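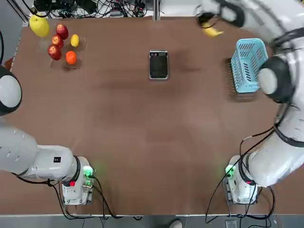

Votwood Allotment Association
Minutes of the meeting held 2020-09-29

Print this page | E-mail this page

Present: Valentin Huet (chair), Gunther Seidel (minutes), plus six plot holders.
Apologies: Mrs Janssen.

1. Minutes of the last meeting
Agreed, with one correction. The broken gate is the one on Bidport Lane, not the one by the water tank.

2. Water
The lower tap still drips. G. Seidel has replaced the washer once and thinks the seat is worn. He will get a price for a new tap. Hoses must not be left attached overnight. The supply will be turned off for the winter at the first hard frost and back on in March.

3. Waiting list
Four plots have come free since the last meeting. There are 40 names on the list. Two of the free plots are badly overgrown and V. Huet suggested offering them at half rent for the first year. Agreed.

4. Plot 6
A second letter has gone to the tenant about the brambles growing over the path. No reply so far. To be looked at again next time.

5. Bonfires
Two complaints from houses on the Bidport Lane side. Fires only after dusk, and none when the wind is towards the houses. A notice will go up on the shed door.

6. Money
The hedge cutting came to £103. Paid. Rents are due by the end of the month and several are still owing.

7. Any other business
Manure delivery: the heap will go by the top gate as before. Please bring your own barrow. Someone has left a green fork in the shed.

Next meeting: date to be fixed.

Contact us | © Votwood Allotment Association | Back to top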